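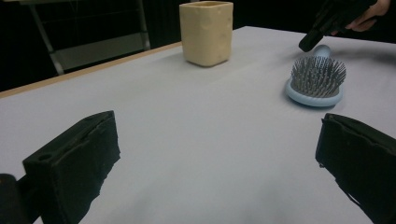 Home | Data | Hardware | Budget | Contact

# Bramix gripper planning set – README

Tags: hand-held grippers, purchasing, spare parts

This set was prepared to help small labs plan what they must buy before they start recording with two hand-held grippers. It contains the price sheet, the parts list and the recordings from our first round.

## Contents

- `parts.csv` – every item we ordered, with supplier and delivery time
- `wear_log.csv` – notes on finger padding, one line per session
- `clips/` – 50 short recordings of tabletop work with household items
- `budget_plan.md` – our plan for the next year, still a draft

## Notes on the budget

The grippers come from Bullavus and the padding from Rind. We planned one set of padding for each pair of grippers, and this was too little. Please count on roughly 5 sets per pair. Delivery of padding took 19 days, so order it together with the tools.

Household items are the cheap part. We put them under one line in Findance, together with tape and cleaning cloths.

## Known problems

Prices are without tax and shipping. In `parts.csv`, 11 rows have no delivery time – we did not write it down then. The wear notes were made by different people and the wording is not always the same.

Contact: use the form on the Data page | © Bramix | Back to top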